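Chapter 4
Wood and Water: Why Timber Moves

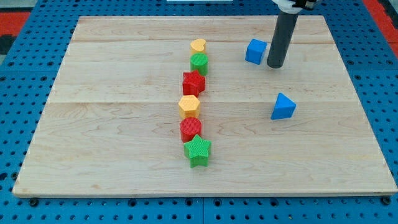

Timber never stops responding to the air. A tree that has been felled, sawn and dried will go on taking in moisture in damp weather and giving it up in dry weather for as long as the wood lasts. As it takes in moisture it swells, and as it gives it up it shrinks. Joiners call this movement. It is the cause of the door that sticks in November and the gap that opens in a table top once the heating has been on for a few weeks. A wide surface is usually made by joining several narrower pieces edge to edge, as in the maple board with the coloured blocks standing on it, where the seams between the three planks can be seen. Each plank in a board of this type will move a little, and the maker has to plan for the total.

This chapter deals with the reasons for movement, the ways of measuring it and the methods used to allow for it. You should already be familiar with the parts of the trunk described in Chapter 2 and with the sawing patterns in Chapter 3.

4.1 Where the water is held

Water is found in green timber in two places. Free water fills the hollow centres of the cells, much as water fills a drinking straw. Bound water is held inside the cell walls themselves. When a log is sawn and stacked, the free water leaves first. The timber becomes much lighter during this stage but hardly changes in size. Only when the free water has gone does the bound water begin to leave, and from that point the cell walls draw in and the timber shrinks.

The point at which the cells are empty but the walls are still full is called the fibre saturation point. For most species it lies somewhere near 30 per cent moisture content.

4.2 Moisture content

Moisture content is the weight of water in a piece of timber, given as a percentage of the weight of the same piece when completely dry. It can therefore be more than 100 per cent in very wet wood.

Worked case. A sample cut from a stack at the Felleck yard weighs 469 g. After drying in an oven until its weight no longer changes, it weighs 354 g. The water lost is 115 g. Dividing 115 by 354 and multiplying by 100 gives a moisture content of 32 per cent, to the nearest whole number. The stack is not ready for indoor use.

4.3 Movement in three directions

Timber does not move equally in all directions. Along the grain the change is so small that it can be ignored in most work. Across the grain it is much greater, and it is greatest in the direction that follows the growth rings. This difference explains why a flat-sawn plank tends to cup as it dries, and why a round post often splits from the outside towards the centre.

The practical rule is that a board changes in width and thickness but keeps its length. Screws that hold a wide top to its frame are set in slots running across the grain, and panels are left free in their grooves. Glue is kept out of these places.

Key terms: bound water, cupping, fibre saturation point, free water, moisture content, movement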